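Clukmont Community Kitchen: where we've got to since April
Monday, August 5, 2024

Hi Dougal,

You asked for something short and readable this time, so I'm skipping the template and just telling you how it's going. The spreadsheet is coming separately from Ruairi, who is much better at columns than I am.

The big news is that the soup lunches are full! We planned for one sitting and we're now running two, at 11:45 and again at 12:45, because people were standing in the hallway with their coats on. Since April we've had 101 different people sign in at least once. A lot of them are the folks from the Skurkance apartments we talked about in the grant application (the ones who lost their bus stop), and most of those come back every week.

The cooking classes have been bumpier. We offered seven places in each round and filled the first one in a day. Then the second round clashed with the end of the school year and I had three people, one of whom left early every time to catch her ride. I should have looked at the school calendar, and I've moved the next round to mid-September. Same price, which is to say free, and I'm keeping it at seven because the stove can't handle more than that without somebody getting an elbow in the onions.

We did spend the equipment money, nearly all of it. The bowls, ladles and the second stockpot came out of the $500 small items line, and I still have a bit left there that I'd like to put toward decent peelers. The ones we have are awful. 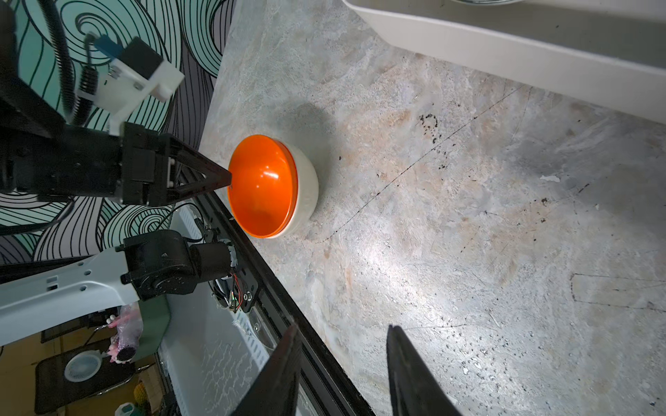 The fridge is a longer story. Flondberg quoted us for a two-door model with delivery included, then called back to say delivery only meant to the curb. We have six steps up to the back door, so that was no good. Ruairi got on the phone and they agreed to bring it inside for no extra charge, but it pushed us back by three weeks, and in the meantime we were borrowing shelf space from the church on Carnegie Street and running back and forth with crates of carrots. It's in now and it hums a little but it's cold and it's huge and I love it.

A couple of things that haven't happened yet. The recipe booklet is still a pile of index cards on my dining table. I've typed up the lentil soup, the cornbread and two of the stews, and I need permission from the people who gave me the rest before I print their names. I'd also promised you an evening session for people who work days. We tried one, and it was nice, but it needs a second person with a food handler's card and right now that's only me. Ruairi takes his test later this month.

You also asked about the survey. We gave up on the long version after the first try (four pages, what was I thinking) and switched to a card with two questions on it. The most common request by a mile is more bread. Second is softer chairs.

One favor: could we move the leftover training money over to groceries? Produce has gone up a lot more than I budgeted for and we're going to be tight by October. I can send the receipts whenever you want them.

Come by for lunch if you're ever over this way. Second sitting is quieter.

Thanks as always, and please pass this on to the rest of your office.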